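Print this | E-mail this

"Mind the cable," he says, before hello. I duck. His two arms fill most of a bench at the shared workshop in Vullville, and it has taken him since December to get them this far.

"I wanted them to put groceries away," he tells me. "Then I met a banana."

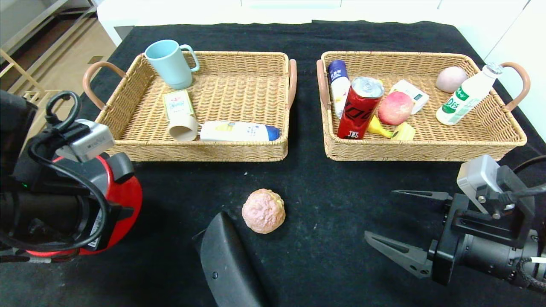
The bench in Vullville: two baskets, two arms and a pink-topped pastry.

So what's hard? "Soft stuff! A can is easy, you just squeeze. Peaches I still worry about." He has logged 229 tries and wants 100 clean ones in a row before he lets his sister near it (she's a baker, and she has opinions on the pastry).

Back to top | Contact Hallar | © Hallar 2023

Comments

Does he share the code? I'd love a look.

My arm at home drops every mug I own. Good luck to him!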